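Print this page | E-mail this page
Filed under: Student Projects > Club Manuals > Robotics

Arkum Student Robotics Club
Trultisow Set-up Guide, Section 5: Recording with the hand grippers

This section is for club members who already finished the charging and pairing steps in Section 4. Please read all of it one time before you pick up the grippers.

5.1 Starting position

1. Put the objects for the task on the table. Other things go to the back side.
2. Take one gripper in each hand and stand in front of the near edge.
3. Hold both grippers forward, with the fingers pointing to the table.
4. Wait until the Drenska program shows "Ready" for left and right.

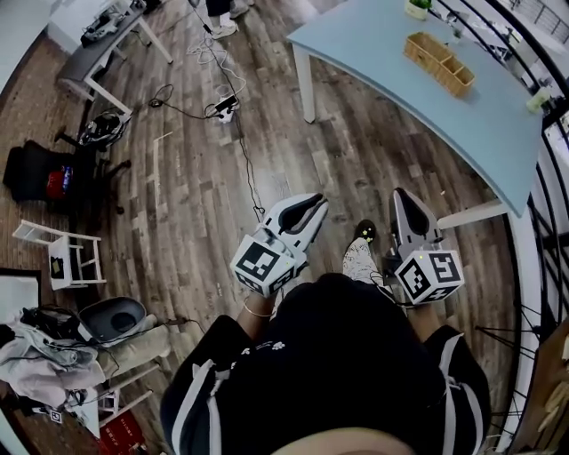

How long must I stand still before the first movement?
Count slowly to 5. The program uses this time to find its zero point.

5.2 Approach

5. Move both hands to the object at the same speed.
6. Keep the marker cubes free. Do not cover them with your fingers or your sleeve.
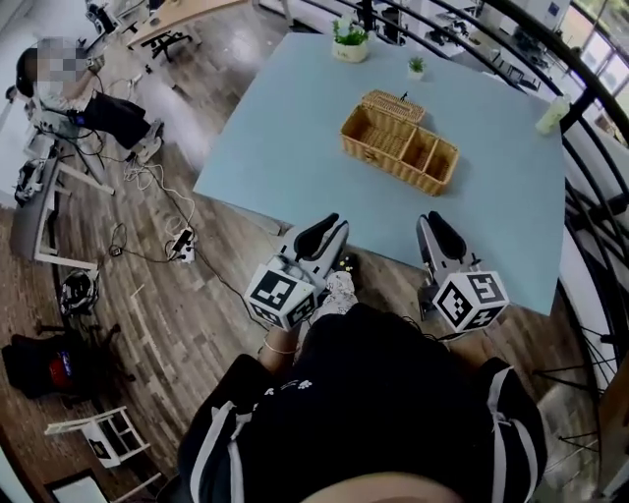 7. If the program makes a beep, stop and return to the starting position. Do not try to save the recording, it will be rejected later.

CAUTION: Cables on the floor can catch your foot. Look where they are before you start, and do not walk backward during a recording.

5.3 Grasp

8. Close both grippers at the same time, with small force.
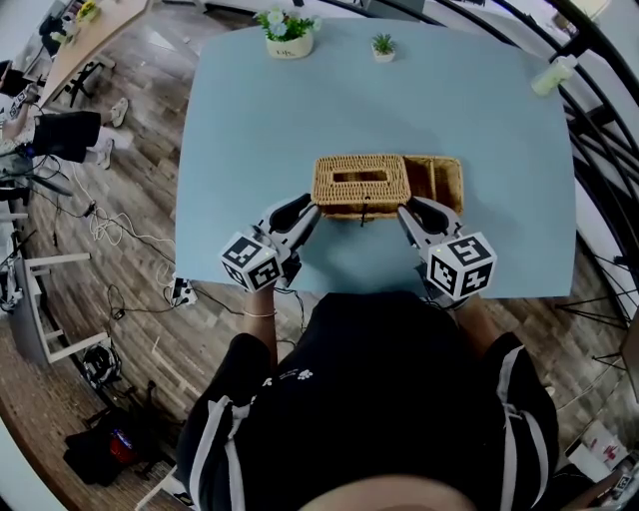

9. Hold for two seconds, then open slowly and bring the hands back.
10. Press "Save". One recording must not be longer than 40 seconds.

NOTE: The Nnaji class needs 500 good recordings for each task before April. Bad ones are not counted.

5.4 Checking the fingers
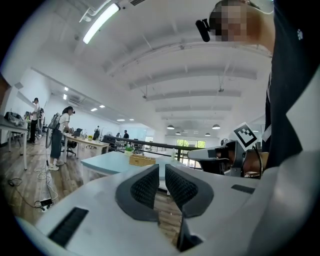
Finger pads become weak with use, and we change them after 1,000 closings. Look at them also before every session. The two pads should stand side by side with a narrow gap between them, and the grid on the surface should be complete. If the grid is torn, write it in the log and take a new pair from the drawer.

Last change of this section: 2023-12-21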